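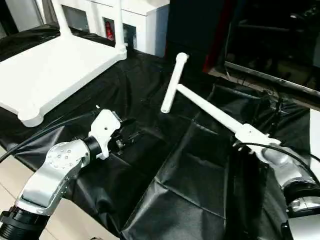 Header picture: white T-shaped object held over a table.

Clallura: a word list of household and workshop terms

Clallura is a plain text list of Polish words for things found in kitchens, sheds and small workshops, each with a British English equivalent. It started as notes kept by Roman Głowacki while translating parts catalogues and was tidied up for release in December.

Contents

The list has 282 entries. Of these, 238 have one agreed translation. The other entries have two or more, separated by a semicolon, with the commonest first.

Files

words.tsv – the full list
regional.tsv – 52 words used only in certain areas, also present in words.tsv
sources.txt – where each word was found

Columns

Each line of words.tsv has three columns: Polish word, English word, note. The note is often blank. Files are UTF-8 with tabs between columns and no header row. Nouns are given in the singular unless the plural is the normal form, as with nożyczki (scissors) and drzwi (door).

Sources

Most entries come from the Kołodziej hardware catalogues and the Darkolano spare parts lists. A smaller set was typed in from handwritten stock cards. Brand names were left out.

Known problems

Some tool names differ between trades and the note does not always say which trade is meant. Spelling on the stock cards was uneven and has been brought into line with current usage. Gender is not marked.

Licence

Free to use and change, with credit to the Clallura list. Corrections can be sent through the Jamusix project page. Please give the line number and a source for the new form.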